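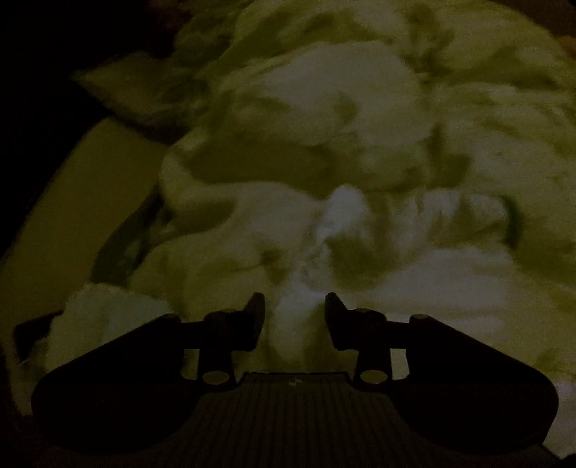

Does a rights offering always dilute you if you sit it out?
Your share count stays the same, but your percentage drops once the new shares are issued. If the rights trade, you can sell them and get some of that back.

vogola
May 23, 2020
Asking on account of Clamar. I hold 316 shares and my broker sent the notice with a 2 week window. Leaning toward letting them lapse.

ybgaber
Don't let them lapse. Mine are transferable and I sold all of them the first morning. Check your notice for that word.

vogola
It says transferable. The bid is pennies though, and my broker takes a flat fee.

h_bensaid
Then subscribe. The discount is decent and they need the cash for the Ganivetti plant.

ybgaber
I disagree. They raised money in February for the same plant and it still isn't running. Why would I send more?

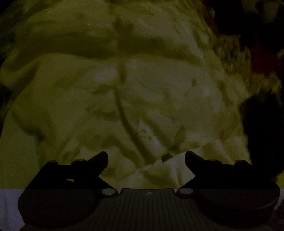 Also, the insiders haven't said if they're taking up their full allotment. I'd want that in writing before I put in a dollar.

h_bensaid
It's in the prospectus, under the backstop section. Prurkier is covering more than 80 percent of whatever is left over.

ybgaber
Prurkier gets a fee for that. It isn't the same as management buying.

yaqinj
Vogola, call the broker and ask for their cutoff. Mine was earlier than the company's.

vogola
Called. Same here. I'll sell half and subscribe with the rest.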